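Cell 4 weekly check — Zerico site, hand gripper station
Checked by: Caroline Massawe
Date: November 20, 2023
Previous sheet: see binder, the one after it is missing page 2

1. Power and PCs — OK
Both towers boot. Power supplies on and holding. Fan on the left tower is louder than last time, blow it out before it gets worse. Labels still missing on two of the plugs, I asked in June.

2. Cables on floor — FAIL
Still tangled around the towers and supplies. Needs ties and a floor cover. Do not roll the stool through there. Carried over from last sheet, and the one before.

3. Frame posts and hanging bundle — OK with comment
All 16 bolts checked with the torque key, 3 took a bit of a turn. Marked with paint pen. Cable bundle hangs free, no rubbing that I could find. Retie at the top when somebody has the ladder out.

4. Arm and rail — OK
Arm parked, brake holds, e-stop tested from both sides. Rail wiped. Homing ran clean on second try, first try timed out, not sure why. Keep an eye on it. Floor cross still stuck down.

5. Hand grippers, left and right — OK with comment
Fingers open and close full travel on both. Right one a touch slow to close, within limit. Dot plates tight, no play at the mount. Cables go along the wrist, check for pull when you reach accross the table. Did the black mound and stand task on the white board, both grippers on, sleeves clear of the fingers.
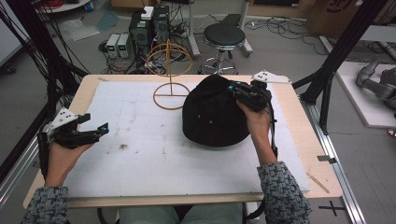
6. Work surface — FAIL, minor
Foam board is smudged and has a small dark stain near center-left. Old pencil lines need to come off too, people are lining up to the wrong ones. Swap the board, Allier has the size on file. Clip on the right edge is fine, leave it. Wood strip by the table goes back on the shelf, trip hazard.

7. Tracking — OK
Ran the Gerna routine, 13 poses, all accepted. Right plate dropped out once when I turned my wrist too far. Wipe plates with dry cloth only, no alcohol, it takes the print off.

8. Stool and walkway — OK
Casters roll, seat height locks. Cardboard box needs to move or get a lable so it stops coming up every week.

Open items
Floor cables — me, with whoever is on shift
New foam board — order sent to Allier, no reply yet
Homing timeout — log saved, call Zerico if it comes back
Plug labels — still waiting

Cell released for use, items 2 and 6 to be closed before next check.
C. Massawe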